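Lunch Shift People Wanted (and People to Eat the Lunches)

Lamthorpe Community Kitchen, Workeck Road site

Closing date for both: Sat 26 January. Late forms will be read if we still have gaps but please don't bank on it.

Two things going on this page so read to the end before you email. First is paid work, part time. Second is the tasting panel, which isn't a job, you get fed and you get a voucher.

THE JOB
Kitchen assistants, 4 posts. Weekday lunches, term time and holidays both. Start as soon as references are back. We do burgers, wraps, baked potatoes, soup in the cold months, salad all year whether people ask for it or not. Last year it was 2,000 lunches out of a kitchen that was built for teas and biscuits, so you will be squeezing past people. If that sort of thing winds you up it's probably not the place.

What you'd be doing
Washing, chopping, weighing, labelling
Filling the salad tubs before the doors open
Serving at the hatch, taking tickets
Wiping down, sweeping, bins, the lot
Writing the fridge temperatures in the book, every shift, no gaps
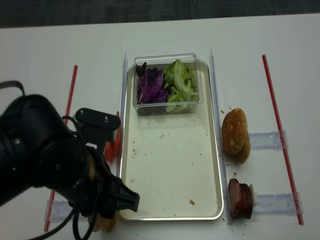 Salad tub, purple cabbage on the left.

What we need from you
Level 2 food hygiene, or willing to do it in your first month (we pay for the course and the hours)
Able to lift a sack of potatoes, or able to say when you can't
Turning up. Bus to Workeck is every half hour and it does go missing, so plan for the one before
Decent English for reading allergen sheets. Other languages very welcome at the hatch

No kitchen experience needed. Some of our best people came from shops, care work, one from a tyre place. We'd sooner have someone who asks than someone who guesses.

Hours are 10 till 2, so 4 a day, Monday to Friday. Job share fine, tell us on the form. Pay is on the town scale, same as the cleaning and front desk posts, and goes up after probation. Shoes and aprons supplied. Lunch is free on shift, and you can take a tub home if there's any left over. 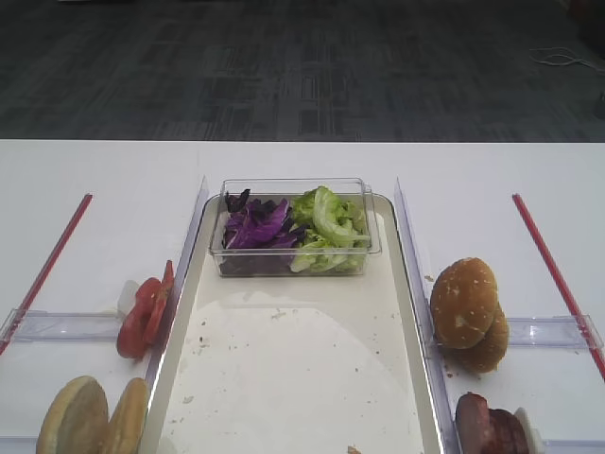

Probation is 8 weeks. You'll be on with someone experienced for all of the first week and then on the rota proper. Rota goes up on Thursdays. Swaps are OK if you write them on the sheet — not by text, texts get lost and then we are a person short and the queue is out to the car park.

References, two please, one can be a teacher or a neighbour as long as they aren't family. Basic DBS check, we sort that and pay for it.

THE TASTING PANEL
We are changing the menu for spring and would like to hear from poeple who will be eating it. Anyone over 16 living in Lamthorpe, Workeck or Brullidlow. You come to three lunchtimes, eat what you're given, fill in a one page sheet. Mostly it's burgers and what goes with them. Questions along the lines of too much bun, too little sauce, would you pay for this.

There was a panel in November and the feedback on the bean burger was, well, strong. It's been redone. Old panel members can apply again, we'd like you back.

Vegetarians, vegans, halal, gluten free all wanted. Please put allergies on the form IN CAPITALS. If you have a severe nut allergy ring us before applying, there are nuts in the building on baking days.
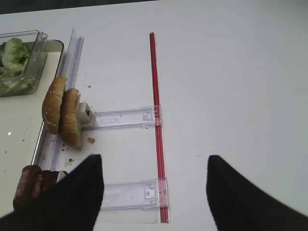 Travel paid from Brullidlow, keep your ticket. Voucher is handed over at the third lunch and can be spent at the hatch or the Gumede Street shop. Under 18s need a parent or carer to sign. Children can come along and sit with you but they can't be on the panel, sorry.

Sheets are anonymous so be as rude as you like about the coleslaw.
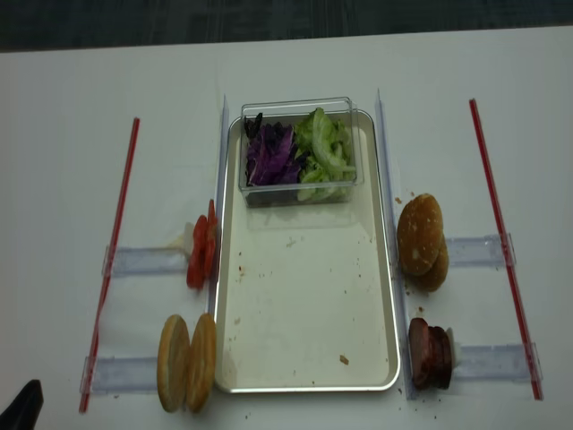
Lamthorpe Community Kitchen — Catering Team

HOW TO APPLY
Forms from the front desk at Workeck Road or the shop on Gumede Street. Tick JOB or PANEL at the top, you can tick both. Hand it in at either place, or post it through the side door, the front letterbox sticks. Large print forms at the desk, and if you'd like to do it by talking instead of writing just ask and somebody will sit down with you.

Interviews are short, half an hour with a look round the kitchen after. No need to dress up. Bring ID and proof of address, and your hygiene certificate if you've got one. We'll let everyone know either way, by phone if you gave a number, otherwise by letter so allow for teh post.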